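Call for participants: cleaning and facilities staff, Destanham office

We are looking for 10 people who empty bins, pick up after meetings and keep office floors clear for a living, to take part in a study of what changes when part of that work goes to a machine. You don't need to like robots. I would be glad to hear from people who don't.

Gikomell wants to put robot arms on trash and tidying jobs in its offices. The sales material from Vundthorpe, who make the software, says this will "free up staff for higher-value tasks." I have asked twice which tasks those are and have not had a list. In my experience freed-up time on a cleaning shift turns into a shorter shift, or a second floor to cover on the same pay. Maybe it will go differently this time – I'd like it written down either way, by the people doing the job.

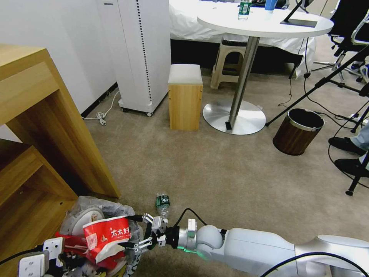 The study runs for 4 weeks, starting in May. You would work your normal hours alongside the machine and keep a short log: what you left to it, what you did over, what you had to move out of its way first. That last part rarely gets counted. If a job takes the arm and a person both, we want the person's minutes on paper.

Who can apply

Anyone with at least a year in cleaning, portering or general facilities work, agency staff included. No technical background needed. Logs can be written or spoken, in whatever language you use at work.

Pay

$1261 for the full study, on top of your regular wages. If you leave early you are paid for the weeks you did. Agency workers are paid directly by us, not through the agency.

What happens to your log

Your name comes off it before anyone at Gikomell or Vundthorpe reads a word. Supervisors do not see individual logs, and the results can't be used to set targets. We got that in writing before agreeing to run this.

To apply, write a few lines about your current job to Hatsue Tamura, Chraibi Work Studies, Room 922, or leave a note at the Destanham front desk before 4 p.m. Please say which shift you work.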